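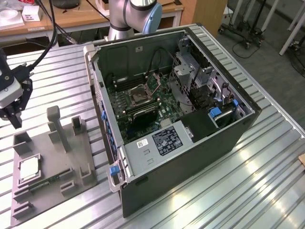

我第一次看见电脑的“肚子”，是九岁那年。舅舅把家里那台嗡嗡响的旧机箱放倒，拆掉侧板，我趴在旁边看了一下午，连晚饭都忘了吃。在那以前，我一直以为电脑里面住着一大块发光的东西，跟科幻片里一样，结果里面是板子、铁盒子和线，还有灰！所以我想带你们也看一回。机箱侧躺着，里面朝天，最好找的就是那块绿色的大板子，上面密密麻麻全是小零件，像从飞机上往下看一座城市。它叫主板，今天要讲的东西，差不多都得跟它打交道。

先说主板是干什么的。你可以把它想成一座城市的地面和马路。房子要盖在地上，车要走在路上，电脑里的零件也一样，得插在主板上，或者用线连到主板上，彼此才能说上话。主板上有很多细细的线路，有的在表面，有的藏在板子的夹层里（对，主板像千层饼，里面好几层呢），电信号就在这些线路里跑来跑去，跑得飞快。

接着找一找那个方方的金属框，中间看着空空的，旁边还有一根细细的小杆。它叫CPU插座，是给CPU准备的座位。CPU的中文名字叫中央处理器，大家都爱叫它“电脑的大脑”。我觉得这个叫法有点夸张，因为它自己不会想事情，只会照着指令一步一步算，可是它算得实在太快了！你按一下键盘上的字母，屏幕上马上就有了，这中间CPU已经忙活了好大一通。

那根小杆是干嘛的？像不像汽车上安全带的扣子？CPU特别薄，底下是一大片很小很小的触点，要跟插座里的触点一个一个对准。放好以后，盖上金属框，把小杆压下去扣住，它就被稳稳地按在座位上了。要取出来，就先把小杆松开。插座里面千万别用手指去戳，那些小触点要是歪了一根，电脑可能就不肯开机了。我小时候戳过别的东西，没戳过这个，算我运气好。

再看插座旁边那些长长的、一条一条的槽，它们是内存插槽。内存是什么？我给Kioko科学角的小朋友讲的时候，爱拿书桌打比方。你写作业，要把课本、本子、铅笔盒都摆到桌面上，桌子越大，能同时摊开的东西就越多。内存就是电脑的桌面。桌子太小怎么办呢？只好一会儿收起这本，一会儿又翻出那本，电脑就慢吞吞的，你等得直跺脚。

有个叫Jeptoo Temba的小姑娘听完问我：“那关机的时候，桌上的东西去哪儿了？”问得真好！一关机，内存里的东西就全清空了，好像有人把桌面一下子擦得干干净净。所以画画、写作文的时候要记得保存。保存，就是把东西从桌面上收进柜子里。

电脑的柜子叫硬盘，关了机，柜子里的东西还在。你的照片、游戏、写了一半的故事，都在里面睡觉。有的硬盘里面有会转的圆盘，有的里面只有芯片，没有会转的东西，所以特别安静，也更不怕磕碰。
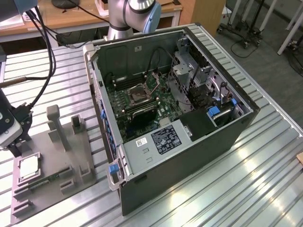

柜子总得有个地方放呀，所以很多台式机里都有一个金属架子，把硬盘、光驱这一类比较大的零件一格一格装好。我管它叫“小公寓”。公寓的墙上常常打了好多小孔，这样一来铁皮轻一些，风也能穿过去。电脑里的人家都怕热，通风很要紧。

说到怕热，你摸过用了很久的平板电脑吧，背面是不是暖暖的？电流在零件里跑，就会发热，干的活越多越热。人热了会出汗，零件不会出汗，只好请别人帮忙，这个帮手就是散热片。小一点的散热片，上面竖着一排薄薄的金属片，像一把梳子。为什么要做成梳子的样子？你可以做个小实验：拿一张纸平放在桌上，再拿一张一样大的纸，折成一道一道的扇子。扇子占的地方小多了，可纸还是那么多。金属片也是这个道理，占一小块地方，却有很多面能碰到空气，热就散得快。再配上风扇呼呼地吹，那就更凉快了。你听见的嗡嗡声，多半就是风扇在干活。

好啦，该说说吃饭的问题了。电脑吃什么？吃电！可是墙上插座里的电太“猛”，零件们可受不了，直接喂给它们会出大事的。这就要靠那个灰灰的金属盒子，它叫电源，像厨房一样，把墙上来的电加工成零件们能吃的样子，再用电线当送餐员，一家一家送过去。盒子上贴着标签，密密麻麻印着小字，还有各种认证标志。这种标签一般会写明它能吃多少电、送出多少电，修电脑的大人要先看这个。

有一件事我必须板起脸来说：电源盒子绝对不能拆！拔了插头也不能拆！它里面的有些零件会把电存起来，拔掉插头以后还能存一阵子，碰到了很危险。就连我认识的那些天天修电脑的人，也不会随便打开它。我们看看外壳和标签就够了。

线也值得说一说。机箱里那些黑黑的线，弯弯地拱起来，第一眼真像一碗面条倒进去了。可是每根线都有自己要去的地方，有的送电，有的送消息，插头的形状常常也不一样，插错了地方多半就塞不进去。这是设计的人故意的，我特别佩服这一点。你们家的积木也有这种本事，对不上的就是拼不上。

还有蓝色的小机关！机箱里别的地方不是灰就是黑，再加一块绿板子，偏偏有几个小零件蓝得发亮。我问过Nizar Semaan，他修了很多年电脑，他告诉我，不少厂家喜欢给卡扣涂上显眼的颜色，意思是“要拆就动我”，捏一捏、拨一拨，零件就松开了，有时候连螺丝刀都用不上。下次你看见打印机里面也有彩色的小把手，就知道是什么意思了。

Kioko的小朋友还写了好多问题塞进问题盒，我挑几个回答。

为什么主板是绿色的？主板外面涂了一层保护漆，很早以前大家就习惯用绿色的，后来也有黑的、蓝的、红的，颜色不影响它干活。

笔记本电脑里面也是这样吗？差不多这些人家都有，只是房子小，大家挤着住，有些零件干脆焊在主板上，搬不走了。

没有CPU能开机吗？不能。风扇也许会转两下，可是没有谁来算东西，屏幕上什么都不会出现。

我能不能回家自己拆一台？要先问大人，得到同意，还要有大人在旁边陪着。找一台不用的旧电脑，关机，拔掉电源线，把桌子收拾干净。拆之前摸一摸接地的金属东西，或者戴上防静电手环，把身上的静电放掉。冬天脱毛衣会噼啪响，对吧？那一下对你来说只是有点麻，对小芯片来说可能就像挨了一道雷。拆下来的螺丝放进小盒子里，别放在桌边，我丢过的螺丝足够再装一台电脑了（好吧，有一点点吹牛）。

最后给你留个小任务：拿一张纸，画一座你自己的“电脑城”。主板当地面，CPU住哪里，内存的书桌摆在哪里，厨房在哪里，公寓要几层高，全都由你定。画好了可以贴到科学角的墙上，我每次来都会看。去年12月有人在电源旁边画了一个戴高帽子的厨师，正在炒一锅闪电，我到现在还记得那口锅。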